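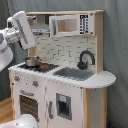 Kitchen station, left arm over the stove, pot parked at the back left of the stovetop.

Ticket: Policy stalls above the pot, sim numbers don't carry over
Project: Sultum
Component: Undness (grasp policy), Plestano (calibration)
Status: Resolved, one follow-up open
Opened by: me
Assigned to: me, then Amirhossein Safavi, then me again

Opening this properly now, as it's been living in my notebook for too long and I keep explaining it in the hallway.

Short version: the Undness policy picks the pot off the stove 9 times out of 12 in sim and 2 times out of 12 on the real kitchen. Same checkpoint, same start pose. It's not flailing around, either. It comes in over the stove quite nicely, gets up near the hood, and then just sort of hangs there until the episode times out. If you nudge it by hand it'll often carry on and finish the grasp (nudged ones don't count, before anybody asks).

What I'd ruled out before opening this:

Gripper comms are fine. Open and close commands go through with no dropped messages in the log. Joint limits are fine too, we're well inside on everything. I swapped the checkpoint for the one before it and got the same stall, a touch lower. And I re-ran with the lights up and the lights down and couldn't tell the difference.

Things I suspected, in the order I suspected them: the hood, the pot being shiny, calibration, me.

Update 1

Hood first. The back left of the stovetop is a rotten place to put a pot if you're a big blocky gripper, what with the range hood sitting directly above it. My theory was that the safety layer was clipping the motion near the hood and the policy didn't know what to do with an arm that wasn't moving. So I turned on verbose output for the safety layer and ran another set.

Clipping does happen! But only in 2 of the 12 runs, and in both it cleared by itself and the arm kept going before stalling somewhere else. So the hood is a nuisance and it isn't our bug. I moved the pot to the front of the stove to be sure, and it still stalled, only lower down and with more room to look silly in.

Amirhossein asked whether the collision model of the hood was the padded one. It was. I've put the unpadded one in the config as an option but left it off for now.

Update 2

Shiny pot. I wrapped it in matte masking tape, which took longer than I'd like to admit for such a small pot, and ran the set again. Success went from 2 to 2. I took the tape off. There's glue residue now, sorry, I'll clean it.

Update 3

Calibration. This is where Plestano comes in, and where I should've started. I ran the full check from scratch and the hand-eye result was off by 9 mm at the stove end. Over at the sink it was fine, which explains why the faucet task never complained and why I'd been telling everyone calibration was good.

Re-calibrated with the board actually placed over the stovetop this time. Error came down to 2 mm. Ran the set: 5 out of 12. Better! But I was expecting the sim number back and this wasn't it, and the runs that failed had failed in exactly the same way. Comes in, hangs, times out.

Handed over to Amirhossein at this point, partly for fresh eyes and partly because I was getting grumpy with it.

Update 4 (pasting Amirhossein's note so it's all in one place)

"I plotted commanded velocity against time for all your stalls. It never goes to zero. The policy is asking for very small moves, back and forth, and the controller deadband is swallowing them. In sim there's no deadband. Look at the training data for the same part of the motion and see if the demonstrators were pausing there."

So I did, and they were. We've got 381 demos in the kitchen set and in nearly half of them the person driving slows right down or stops above the pot to line up before dropping in. Fair enough, I do it too when I'm driving. But the policy sees a single observation at a time, so "arm above pot, not moving" is followed in the data mostly by "arm above pot, still not moving". It's learned the pause. In sim, the little jitters are enough to shake it out of the pause. On the real arm the deadband eats the jitters and there's nothing left to get it going again.

I was properly pleased when I saw that plot. Kicked myself a bit as well.

Update 5

Two fixes tried, separately and then together.

Fix A: trim the pauses out of the demos before training. Anything under a speed threshold gets dropped unless the gripper is opening or closing. The Alipour script already does most of this, I only had to change how it treats the gripper, as the stock version was cutting out the closing phase as well (which gave me one very entertaining checkpoint that went to the pot and never squeezed).

Fix B: lower the deadband on the real controller.

Results on the real kitchen, new calibration, 12 runs each:

Old data, old deadband: 5
Old data, lower deadband: 7
Trimmed data, old deadband: 9
Trimmed data, lower deadband: 9

So the trimming does the work, and once the data's trimmed the deadband doesn't seem to matter. I've put the deadband back where it was. The lower setting made the arm buzz when holding still and I didn't like the sound of it.

I know 12 runs is thin. I wouldn't put the 7 versus the 9 in a paper on this, and I've said so in the write-up draft. The jump from 5 to 9 I'm more comfortable with, mainly because the stall itself is gone. The three failures left in the trimmed runs are all ordinary bad grasps, where the pot tips or gets bumped along the stove.

Update 6

Asked in the comments: does trimming hurt anything else? I re-ran the microwave and faucet tasks with the trimmed checkpoint. Microwave is unchanged. Faucet is one run worse, which I'm treating as noise until I see it again. The arm does move faster overall, so please keep a hand near the stop button the first time you load this one, it caught me off guard.

To reproduce: pull the current Sultum config, run the Plestano check with the board over the stovetop (NOT over the sink), train Undness with pause trimming on, pot at the back left of the stove.

Closing as resolved.

Follow-up, left open and assigned to me: try giving the policy a short history of observations on the untrimmed data. Amirhossein thinks it'll fix the stall by itself and I think it'll learn the pause even harder. Loser cleans the tape glue off the pot.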